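蝶ネクタイ

蝶ネクタイ(ちょうネクタイ、英: bow tie)は、襟元で左右対称の輪を形づくる、あるいはあらかじめ輪の形に仕立てられた装身具である。ボウタイとも呼ばれる。男性の礼装に用いられるほか、飲食店や宿泊施設の制服、演奏会の衣装、学校行事の服装などに広く採用されている。本項では、種類と構造、着用、陳列および保管について述べる。

概要

蝶ネクタイの起源は、17世紀のヨーロッパで首に巻かれた布、すなわちクラバットに求められるのが通例である。布の結び方が多様化するなかで、長く垂らす形と、首元で短く結ぶ形とが分かれ、後者が19世紀を通じて現在の形に近づいたと考えられている。19世紀末までには、燕尾服に白、ディナージャケットに黒という組み合わせが定着した。招待状の服装指定に見られる「ホワイトタイ」「ブラックタイ」の語は、この区別に由来する。

日本では洋装の普及とともに知られるようになった。「蝶ネクタイ」の名は、結び目の左右に広がる部分を蝶の羽に見立てたものである。

種類

手結び式
一本の帯状の布を着用者が自ら結ぶもの。両端が幅広く、首の後ろに当たる部分が細い。結び目に個体差が生じ、左右がわずかに不揃いになることも許容される。長さは首回りに合わせて固定したものと、金具で調節できるものがある。

作り付け式
羽の部分があらかじめ縫製され、首紐を後方または側方の留め具でつなぐもの。形が安定し、着脱が速いため、制服や舞台衣装に多い。首紐には、布製のほか伸縮性のある素材も使われる。

クリップ式
首紐を持たず、襟に金具で挟むもの。子供用や、立ち襟以外のシャツに用いられる。立ち襟では首紐のないことが外から分かるため、礼装には適さないとされる。

形状による分類としては、羽の端が大きく広がるバタフライ、やや細身のセミバタフライ、上下の幅がほぼ一定のバットウィング、先端が尖ったダイヤモンドポイントなどがある。

構造と素材

作り付け式の基本的な構成は、羽、中央の結び布、首紐、留め具からなる。羽は表地に芯地を重ねて折り畳み、中央を結び布で締めて立体感を出す。芯地が薄いと端が垂れやすく、厚すぎると結び布の周囲に不自然な皺が寄る。

表地には絹、ポリエステル、綿、ウール、ベルベットなどが使われる。黒の礼装用では、上着の襟の拝絹に合わせてサテンまたはグログランを選ぶ。白の礼装用では、綿のピケが標準とされる。

着用

礼装における蝶ネクタイの幅は、着用者の顔の輪郭を大きく超えず、シャツの襟の開きと釣り合うものがよいとされる。ウィングカラーの場合、襟の先端は蝶ネクタイの後ろに置くのが一般的である。

作り付け式の着用では、先に首紐の長さを合わせ、留め具を掛けたのちに羽を水平に整える。首紐は襟の折り返しの内側に収める。留め具が後方にある形式では、襟を立てた状態で掛けると紐がよじれにくい。

服飾史の著述家エフィー・ブキャナン(Effie Buchanan)は、著書『襟元の小史』において、作り付け式の普及を「礼装の簡略化」とみなす従来の見方に異を唱え、楽団や給仕の現場における均一性の要求が主な要因であったと論じている。

陳列

小売店における蝶ネクタイの陳列には、平置き、箱入り、吊り下げの三方式がある。平置きは羽の形を正面から見せるのに適するが、首紐が広がりやすく、隣り合う商品の紐が重なると取り上げる際に絡むことがある。箱入りは贈答用の商品に多い。

吊り下げには、壁面のフックのほか、卓上用の回転式ラックが用いられる。回転式ラックは円形の台座に支柱を立て、放射状のフックを段ごとに配したもので、狭い売場でも多数の商品を各方向から見せることができる。掛ける際には、首紐を輪の状態にしてフックに通し、羽を外側に向ける。段が複数ある場合は、上段の商品が下段の羽に触れないよう紐の長さを揃える。

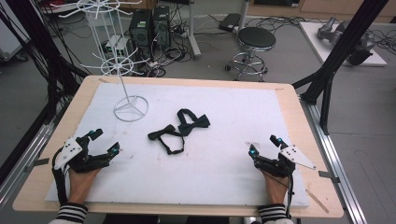 保管と手入れ

着用後は留め具を外し、乾いた柔らかい布で表面の埃を払う。羽を上下から押さえると折り目がつくため、重ねて保管することは避ける。浅い引き出しや仕切りのある箱に一本ずつ収め、首紐は羽の裏側に緩く添わせるとよい。

吊り下げて保管する場合は、フックの先で紐の布地を傷めないよう、先端に丸みのあるものを選ぶ。長期間同じ位置に掛けると紐に癖がつくことがある。

洗濯の可否は素材と芯地による。絹およびベルベットは専門業者に依頼するのが安全である。綿とポリエステルには手洗いが可能なものもあるが、芯地の接着が剥がれるおそれがあるため、製品の取扱表示に従う。皺は、裏側から当て布をして低温で整えるか、蒸気を離して当てる。結び布の部分に直接アイロンを当てると、立体感が失われる。

収蔵と資料

トールマック服飾資料館(Tollemach)は、19世紀末以降の蝶ネクタイ303点を所蔵する。このうち200点は黒の礼装用で、残りには楽団の制服に付属していたものや、柄物の日用品が含まれる。同館の目録は2018年2月27日に改訂され、手結び式と作り付け式の分類基準が改められた。

同館の整理を担当したラガヴェンドラ・サストリー(Raghavendra Sastry)の報告によれば、首紐の留め具は修理によって後年のものに交換されている例が多く、留め具の形式のみによる年代推定は困難である。目録番号3018の黒のサテン製品はその代表例とされ、表地と留め具の年代に大きな隔たりが認められる。

関連項目

ネクタイ
アスコットタイ
クラバット
カマーバンド
ディナージャケット
燕尾服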